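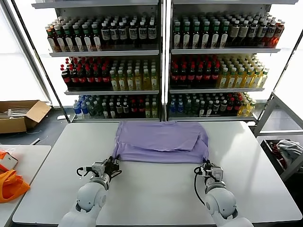 *Le t-shirt lavande, pli en cours*

# Linge : vous repassez encore les t-shirts, vous ?

**mirabelle_54**

Bonjour à tous,

Je me lance parce que ça fait deux semaines que le sujet revient à la maison et que j'ai besoin d'avis extérieurs. J'ai grandi dans une famille où on repassait TOUT. Les torchons, les draps-housses (oui oui, avec les élastiques), les pyjamas, et bien sûr les t-shirts, col d'abord, manches ensuite, puis le devant. Ma mère y passait toutes ses soirées de juin, fenêtre ouverte, la radio à fond.

Et puis en juin, ma centrale vapeur Rallard m'a lâchée. Une flaque sous la table, une odeur de chaud, terminé. Du coup je n'ai pas repassé un seul t-shirt depuis, je les plie dès que c'est sec et hop, dans le tiroir. Sauf que les miens sortent du tiroir avec une grosse marque en travers du ventre, et le bas qui gondole. Mon mari dit que ça ne se voit pas. Ça se voit !!

Donc trois questions :
- est-ce que vous repassez encore les t-shirts ?
- si non, vous les pliez comment pour que le bas reste à peu près droit ?
- est-ce que ça vaut le coup de racheter une centrale ?

Merci d'avance — et soyez gentils, c'est mon premier sujet ici.

---

**vieux_fer_1989**

Bienvenue ! Mon pseudo répond à ta première question : 1989, c'est l'année de mon fer. Un fer tout bête, à semelle lourde, sans réservoir, qui me survivra sûrement. Je repasse mes t-shirts, oui, et je n'ai pas honte. Il me faut un linge humide, une planche bien tendue et de la musique.

Pour la centrale, garde tes sous. Ces machins-là s'entartrent, on vous vend des cassettes, des tiges, des poudres, et au bout du compte ça fuit quand même. Un bon fer simple et un vaporisateur rempli au robinet, ça suffit largement pour du coton.

---

**lulu.sans.pli**

Jamais de la vie je ne repasse un t-shirt, j'ai trois enfants et un travail, mes week-ends sont trop courts pour ça (et je trouve que le coton repassé fait un peu carton sur les épaules, mais bon, les goûts...).

Mon truc, c'est l'essorage. J'ai baissé à 800 tours et la différence est énorme, le linge sort plus mouillé mais beaucoup moins froissé. Ensuite je secoue très fort, deux ou trois fois, en tenant par le bas, et j'étends à l'envers, pinces sur l'ourlet. Pas aux épaules sinon on a les petites oreilles, vous voyez ?

Pour le pliage : un côté vers le milieu, manche rabattue, l'autre côté pareil, et seulement après je remonte le bas. Avant de remonter je tire un peu sur les deux coins, bien à plat sur la table, jamais sur le lit parce que la couette fait des creux.

---

**tambour_battant**

@lulu.sans.pli pas d'accord avec les 800 tours. Chez moi, sans balcon, ça veut dire du linge qui sèche deux jours de plus dans le salon et qui finit par sentir le chien. Je suis à 1229 tours (la machine affiche vraiment ce chiffre, une Horkine, ne me demandez pas pourquoi ils n'ont pas arrondi), je sors tout dans les cinq minutes et je n'ai pas plus de plis que ça. Le problème c'est le linge qu'on oublie dans le tambour, pas l'essorage.

---

**lulu.sans.pli**

Cinq minutes... on voit que tu n'as pas de bain à donner à la même heure 😄

Plus sérieusement, chez moi à 1200 les t-shirts fins ressortaient en boule, surtout ceux avec un peu d'élasthanne. Peut-être que ça dépend de la machine, ou du remplissage ? Tu la remplis comment, toi ?

---

**tambour_battant**

À moitié, pas plus. Bon, d'accord, ça joue sûrement.

---

**mirabelle_54**

Ah ben moi je tasse avec le genou, je crois qu'on tient quelque chose.

@lulu.sans.pli j'ai essayé ta méthode hier soir sur la table de la cuisine. Le coup de tirer sur les deux coins avant de remonter le bas, ça change pas mal de choses ! Par contre j'ai toujours la marque horizontale au milieu. C'est le pli en lui-même ou c'est l'empilement ?

---

**armoire_normande**

C'est l'empilement. Les t-shirts du dessous prennent le poids de tous les autres pendant des semaines, forcément ils marquent. Range-les debout, comme des dossiers dans un tiroir. Il faut les plier plus petit, en trois dans la hauteur, et tu auras deux marques légères à la place d'une grosse. Au bout de dix minutes sur soi, on n'y pense plus.

J'ai acheté des séparateurs Clidico, très bien mais un peu chers pour ce que c'est. Des boîtes à chaussures coupées en deux font le même travail, en moins joli.

---

**vieux_fer_1989**

Debout comme des dossiers... je veux bien croire que c'est pratique, mais dans mon armoire il y a des étagères profondes, pas de tiroirs. Debout sur une étagère, tu en retires un et les autres se couchent. J'ai testé, ça a tenu jusqu'au mardi gras de la lessive suivante, autant dire rien.

Et pour les marques, excusez-moi d'insister, mais un coup de fer et elles partent.

---

**armoire_normande**

Sur étagère, il faut une caisse, évidemment. Tu tires la caisse comme un tiroir.

---

**petite.bobine**

Je débarque dans la discussion, je couds pas mal et je voulais ajouter un truc : parfois le bas qui gondole n'a rien à voir avec le pliage. Si l'ourlet a été piqué trop tendu, ou si le tissu a été coupé un peu de travers, le t-shirt vrille au lavage et vous pouvez tirer sur les coins autant que vous voulez, il repartira de travers. Pour vérifier, posez-le à plat et regardez les coutures de côté. Si l'une d'elles part vers le devant, c'est la coupe.

Je me fournis en jersey chez Urbonaitė, il est assez lourd et il se tient bien, je le passe toujours à 30 degrés avant de couper. Depuis que je fais ça, plus de vrille, ou presque plus. Évidemment ça ne vous aidera pas pour les t-shirts du commerce !

---

**mirabelle_54**

@petite.bobine je viens d'aller voir et sur les deux pires, la couture tourne carrément, elle arrive presque devant la poche du jean. Donc ceux-là passent en t-shirts de peinture — tant pis, je les aimais bien.

Pour les autres, je vais tenter la caisse sur l'étagère, et j'arrête le genou dans la machine. La centrale, j'hésite toujours. Il me reste les chemises de mon mari, et là je n'ai pas encore trouvé la méthode miracle.

---

**tambour_battant**

Pour les chemises, cintre direct à la sortie de la machine, boutonnées en haut, et tu lisses la patte avec les doigts. Et il peut aussi apprendre à les repasser lui-même, hein.

---

**vieux_fer_1989**

Je donne des cours si besoin. Fer non fourni.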